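Ich hab doch versprochen, mal was über meine Gesichtsblindheit zu schreiben. Also los, wird ein längerer Thread 🧵 (1)

14 Antworten · 38 Mal geteilt

Prosopagnosie heißt das Ding. Ich sehe Gesichter völlig scharf, Nase, Mund, Falten, alles da. Nur kommt hinten im Kopf kein Name raus. Als würde ich jeden Morgen 615 Kieselsteine hingelegt kriegen und soll sagen, welcher davon meine Tante ist. (2)

Gemerkt hab ich es mit 31! Vorher dachte ich, ich bin halt schusselig oder unhöflich (letzteres dachten vor allem die anderen). Im März bin ich in der Bäckerei an meiner eigenen Schwester vorbeigelaufen, weil sie eine Mütze aufhatte. Sie war zwei Tage beleidigt. (3)

Wie ich Leute erkenne: Gang, Stimme, Haaransatz, Ohrringe, und ganz viel über den Ort. Wer bei uns im Büro bei Pimitance am Fenster sitzt, ist Kurniawati. Sitzt da jemand anders, sag ich trotzdem erst mal Kurniawati. (4)

5 Antworten · 21 Mal geteilt

Kurniawati Wuisan hat mir übrigens erlaubt, sie hier zu nennen 😄 Sie sagt inzwischen immer kurz was, wenn sie reinkommt, irgendein "Moin, ich bin's". Macht für mich einen Riesenunterschied, die Stimme hab ich sofort.

Filme sind die Hölle. Zwei Männer mit braunen Haaren und Anzug, und ich bin raus. Hab mal eine komplette Serie geguckt und bis zur letzten Folge geglaubt, der Kommissar und der Bruder vom Opfer wären dieselbe Person. Fand die Handlung sehr mutig. (6)

Weil gefragt wurde: Nein, mit den Augen hat das bei mir nichts zu tun, die Brille ist top eingestellt. Und ja, es gibt Leute, die das von Geburt an haben, und andere, bei denen es nach einem Schlaganfall oder einer Kopfverletzung kommt. Bei mir war es wohl schon immer so. (7)

Der Test lief bei einer Neuropsychologin drüben in Flalgate. Man guckt sich Gesichter an und muss sie später zwischen anderen wiederfinden. Bei den Häusern und Autos war ich richtig gut! Bei den Gesichtern hab ich irgendwann geraten und war um 16 Uhr so fertig, dass ich im Bus eingeschlafen bin. (8)

9 Antworten · 94 Mal geteilt

Was mir Leute am häufigsten schreiben: "Ich kann mir auch keine Namen merken." Lieb gemeint, ist aber was anderes. Namen kann ich super. Ich weiß noch, wie alle aus meiner Grundschulklasse hießen, ich würde nur keinen davon auf der Straße grüßen. (9)

Und mich selbst? Im Spiegel zu Hause klar, da steht ja sonst keiner. Auf Gruppenfotos such ich meine grüne Jacke. Wenn ich die nicht anhatte, wird's schwierig. (10)
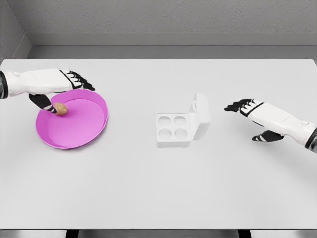

Nachtrag: eure Fragen

Wow, 193 Antworten unter dem ersten Teil, danke euch!! Ich geh die nach und nach durch. Am meisten kam: Soll man dich ansprechen, wenn man dich sieht? JA. Bitte mit Namen dazu. (11)

7 Antworten · 12 Mal geteilt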